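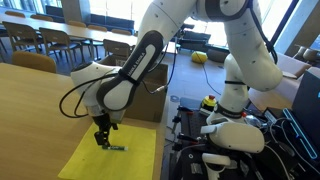

Do we need 500 new markers?

Every April the supply order comes around, and every April somebody puts down a fresh carton of markers without opening the drawers first. The Wastden centre spent a Saturday morning going through its own before signing anything, and the result was not flattering. Across the craft room, the two meeting rooms and the long cupboard by the back stairs there were over 500 markers already. Most of them wrote.

I say most. Plenty had been put back with the cap half on, and a fair few of the greens had gone that sad khaki shade that you can't read from the second row of chairs. But a marker that looks finished often isn't. Cap it properly, lay it flat overnight and try it again on scrap in the morning. If it's still scratchy, bin it. Please don't put it back in the jar for the next person to discover.

This year's catalogue is pushing the Kunia range, which comes with a "no-dry" tip and a price to match. Maybe it works. I've been told the same about three other brands and my desk is full of them. The Kunia flyer says a marker can sit uncapped for 9 days, and I'd like to see that tried in our building in February with the heating on before we spend a cent. The Ketilsson ones we already stock are dull, chunky things and the label rubs off, but they've lasted two winters and the kids can't chew through the barrel.

Then there's the paper. Coloured sheets cost more than white, and yellow is the colour everyone reaches for. Dark green or black on yellow is easy to read, I'll grant that. Orange on yellow is hopeless, yet we keep finding posters done that way on the noticeboard. Esar, the paper supplier, has offered us a bulk rate on 3,936 sheets of mixed colours. It's an odd number and I suspect it's whatever was left on the pallet. Mixed also means we'd be getting a lot of brown. My vote is for plain yellow and white in smaller lots, and the sheets kept flat on the shelf – the rolled-up ones never lie down on the table again.

While we're at it, put something under your page if you're using the thick-tipped markers on the wood tables. Ink goes through cheap paper faster than you'd think, and the favourite cleaning tricks (toothpaste, hairspray, a rubber) have left more marks than they've taken off.

Orders close at 4 p.m. Saturday. The form is on the clipboard beside the photocopier. Check your drawers before you write on it.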